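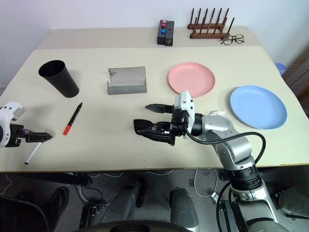
From: Loubna El Fassi
To: Skodstead allotments list
Subject: Re: seed swap in February

Saulius Rätsep wrote:
> Does anyone have experience with runner beans on the windy side of
> Ralbridge? Mine sulked all summer and I got 11 pods. Also, what
> should I bring to the swap?

Saulius, yes! I've grown them up there for years and I love them. My plot gets the full blast off the hill, and last year I still had beans to give away until the first frost (my neighbors started hiding from me). Two things made the difference:

1. Wait. I sow indoors in deep pots and don't plant out until the nights are mild. Mine went in 4 weeks later than the packet said and caught up in no time.

2. Water at the roots, in the evening, and lots of it. Then mulch with whatever you have. Old straw is great, and so is half-rotted compost.
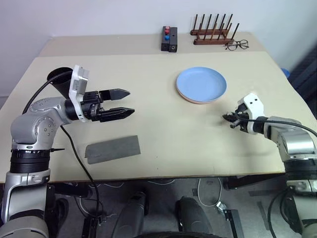 3. Use short poles. Pinch out the tips when they reach the top and you get a bushy plant that doesn't blow over!

For the swap, bring anything you saved yourself, labeled with the year. I'll have up to 100 beans to share, plus that purple kale everyone asked about. Doors open at 10 a.m. and I'll be by the window.

Can't wait to see what people have!

Loubna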